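Landlow weather, or why I stopped trusting the app

12/01/2021

Quick one tonight, dinner is in the oven and I have maybe half an hour.

So. First real cold snap. App said low of 34, partly cloudy, nothing to worry about. I went to bed. Woke up to 18 on the porch thermometer and a birdbath frozen solid right to the bottom. Eighteen! That is not a rounding error, that's a different coat.

I've been keeping a weather notebook since we moved out to Landlow and the forecasts for here are just bad. Not wrong all the time, wrong in the same direction. Clear calm nights we always come in colder than what they say. Windy nights they're pretty close. Took me way too long to notice that.

Amnuay Paisan down the road explained it to me over the fence. The station everybody's app pulls from is up at Bultley, on the hill, next to a big parking lot. We're at the bottom. Cold air is heavy and it slides down the slope after dark and just sits on us till the sun gets over the ridge. He's been here 9 years and he adds his own correction to every forecast in his head. Doesn't even look at the app in winter, looks at the sky and whether the flag at the feed store is moving.

I asked what number he subtracts. He said "depends" and went back to his truck. Ok then.

So here's what I do now. Clear sky at sundown, no wind, I drip the kitchen faucet and bring in the potted lemon. Cloudy, I leave it all alone. Clouds hold the heat in, I knew that from school and somehow never aplied it to my own yard.

Rain is another story. The gauge is a cheap plastic one and I forget to empty it. I missed most of February this year becuase it cracked in a freeze and I didn't replace it til spring. So don't ask me for an annual total, I don't have one. I do have every morning low though, 811 of them, in pencil, two notebooks. My sister thinks this is a cry for help.
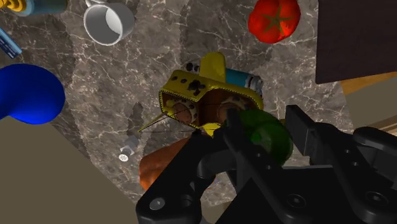 Green and yellow, gripper in front.

Anyway – wind. I want a proper anemometer up on a pole before the spring storms. Looked at the Plorkon, which has decent reviews but the display unit eats batteries. The Siriwan is nicer and costs more than I want to say out loud. If anyone has had either one up through a real winter, leave a comment. Mostly want to know if the cups ice over.

Tonight they're saying clear and calm again. Lemon is already in. Faucet's dripping. Oven timer just went – more later, with the low if I remember to write it down.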